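Kerkstead shop notebook, two-arm build
September, started 7:40 pm

Picking up from Agnese's entry. The left arm is back on with the new shoulder bolts and it no longer makes the clicking noise, so whatever she did with the washers, thank you! I ran it through the slow wave 14 times before I trusted it enough to put anything breakable near it, and then I put my own mug near it anyway.

Tonight's job was the mug tree. Yeison and I have been going back and forth on this for weeks (he wants to start with blocks, I think blocks are boring and nobody will come look at blocks). The idea is simple enough: right gripper takes the mug, lifts it, brings it over to a peg, lets go. What makes it nasty is the handle, because the hole has to line up with the peg and the fingers are fat. So I want the wrist view to be good before I bother with anything clever.

Things I changed before starting:

Wrist camera exposure is fixed now, no more auto. Auto kept hunting every time the arm swung past the window side.
Gripper opening limit on the right is up by 2 mm. Ah-rin's pads are thicker than the old ones and they were eating the clearance.
Cable slack on both wrists. Still ugly. I know.
Renamed the config to tinine_535 so it stops overwriting Yeison's.

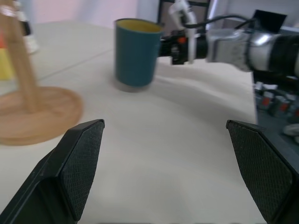
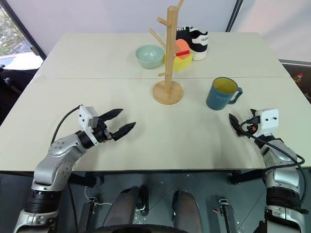
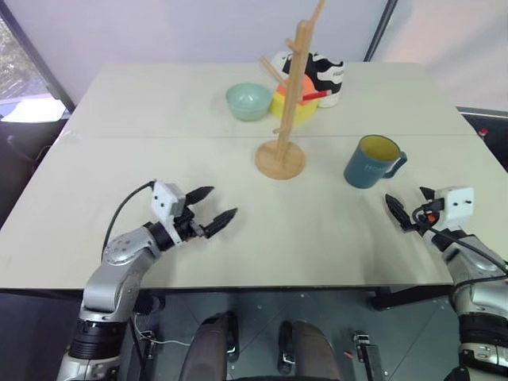

Wrist view first. I'm happier with it than I was last time, but it smears as soon as the arm moves at anything over a crawl. Fixed exposure means I have to pick: darker and sharp, or bright and mushy. I went darker for the last few runs and A-yeong says she can clean it up on her side, so I'm leaving it there until she tells me otherwise. If you need to change it back, the old value is commented out right underneath the new one, please don't delete it like last time.

Approach from the right is fine. I was worried about the elbow swinging wide and it doesn't, at least with the table where it is now. I put tape marks down for the stand's feet on the floor at the back, so if you move the table for sweeping, put it back on the tape (Visitación, I love you, but put it back on the tape).

Grasping the body of the mug works when I drive it by hand. Grasping by the handle I couldn't get, and I tried until I was cranky. The fingers want to come in at an angle the wrist doesn't like, and the joint gets to its limit and just sits there humming. Two ways out that I can think of: turn the mug a bit before picking it up, or let the left arm hold it steady. I'd like to try turning it first. Using both arms doubles the ways I can mess up.

Total recorded: 34 runs, all in the shared folder under Gutance, bad ones included. I marked the bad ones with an x.

Still open:

Wrist joint limit, is it the motor or is it our number? Agnese, do you remember where you got it?
Longer bolts for the camera bracket.
The left gripper opens a hair slower than the right. Might be the supply.
Ask Ban if we can keep the table through next month.

Powered down 10:15, both arms parked, breaker off.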